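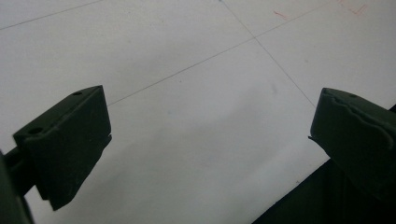

Ticket 587, Lukwood listings portal. Opened Feb 4, 2022 by Kerstin Tangen, Escobar Residences leasing desk.

Hi team! First off, the new floor-plan viewer is wonderful, buyers are already raving about it, and I can't wait to have all of our condos in there. One snag: unit 216 won't publish. The listing saves fine as a draft, then sits on "Pending" and drops back with the message "Finish schedule incomplete." I've filled in every room twice! The flooring is entered as large square white tile with thin pale gray grout, laid wall to wall in the kitchen and hall, and the bedrooms are carpet.

Steps tried so far:
Logged out and in again, same message.
Switched from the Zesero browser plug-in to the plain web form, same message.
Copied the listing to a new draft. The copy fails too, but unit 11 went live on the first try (hooray!).

Reply from Civisard support:
Thanks Kerstin, great notes, they saved us a lot of digging. Unit 216 was imported in December, before the balcony got its own line in the finish schedule. The form hides that line on older imports, so you couldn't have filled it in. We've switched it on for you. Please open Finishes, scroll to Balcony, pick a surface and save.

Kerstin Tangen:
It's live!! Balcony line showed up right away, I picked concrete, and the listing published in under a minute. The photos came through in the right order as well. There are 2 more December imports on our list, so could you switch the line on for those too?

Civisard support:
Done for both. Leaving the ticket open until you've published them.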